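El trapo verde y otras cosas que viven en mi encimera

31 de octubre de 2023

Llevo desde mayo queriendo escribir esta entrada y siempre se me cruza otra cosa (primero la mudanza de las estanterías, luego el desastre con el grifo del baño, que ya os conté). Pero hoy toca por fin: vamos a hablar de trapos de cocina y de encimeras de madera, que es un tema que me apasiona más de lo que reconocería en una cena.

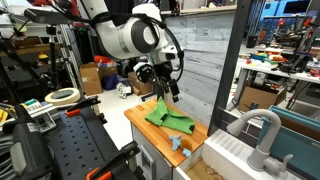
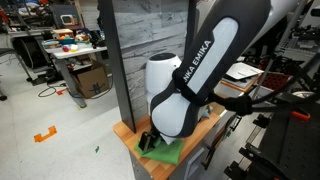 El trapo verde, arrugado sobre la madera, visto desde dos sitios.

Me encanta ese verde encima del tono anaranjado de la madera. Con el mueble claro debajo queda alegre sin hacer esfuerzo ninguno, y eso que el trapo está hecho un gurruño. En la primera foto se han colado además dos piececitas de juguete azul clarito, una de ellas con forma de muñequito con los brazos y las piernas abiertos. ¡Y el fregadero de juguete al lado, con su escurridor blanco de rayas y su grifo curvo! Una cocina en pequeño tiene los mismos problemas que una grande: siempre hay un trapo por medio y siempre hay algo que no es de ahí.

Bueno, a lo que iba. Yo antes compraba los trapos de rizo, esos gorditos, pensando que secaban más. Pues a mí no me funcionan. Tardan una eternidad en secarse, cogen olor y dejan pelusa en los vasos. Ahora uso trapos finos de algodón, de los que se quedan en nada cuando los doblas. Los últimos son de Vikard, un paquete de 11 en colores lisos, y de momento han aguantado todos los lavados sin perder mucho color (el amarillo algo, pero es que el amarillo lo uso para todo).

Probé también los de Tralton, los de nido de abeja. Absorben muy bien, eso no lo discuto, pero encogieron tanto en el primer lavado que uno ya no me cubre ni la fuente de la ensalada. Los lavé a 60, puede que ahí esté mi parte de culpa. Si alguien los lava en frío y le van bien, que me lo diga en comentarios, porque el color mostaza era precioso.

Y luego está la cuestión de dónde se deja el trapo. Mi regla es colgado, siempre colgado, en la barra del horno o en un gancho. Mi práctica es tirado de cualquier manera en la encimera, para qué os voy a mentir. Con una encimera de listones de madera hay que tener cuidado con eso: un trapo húmedo hecho una bola toda la noche me dejó en mi cocina un cerco oscuro del tamaño de un plato de postre. Lo lijé con grano 100, a mano, siempre a favor de la veta, y después le di 3 capas de aceite dejando un día entero entre una y otra. El cerco se fue casi del todo. Digo casi porque yo sé dónde está y lo sigo viendo, aunque las visitas juran que no.

El aceite que uso es el de Latuheru. No es barato, pero la lata dura muchísimo y no deja ese olor a barniz que se te mete en el pan. Se echa poquito, se extiende con un trapo viejo (¡otro trapo!), se espera un cuarto de hora y se retira lo que sobra. Ojo con los trapos empapados en aceite: no los dejéis amontonados en un rincón ni los tiréis hechos una bola a la basura, que con ciertos aceites se pueden calentar solos y arder. Yo los extiendo fuera hasta que se quedan tiesos.

También me preguntasteis por los cajones y armarios de debajo. En los míos puse tiradores oscuros porque los claros se me ensuciaban con solo mirarlos, y estoy contentísima con el cambio. Los compré en Bridberg, que tenía el modelo alargado rebajado, y los atornillé yo sola una tarde de lluvia. Uno quedó un pelín torcido. Ahí sigue.

La próxima semana os cuento lo del fregadero, que me he liado a quitarle la cal al grifo y tengo ya opiniones muy firmes sobre el vinagre. Mientras tanto, decidme: ¿vosotros colgáis el trapo o lo dejáis donde cae?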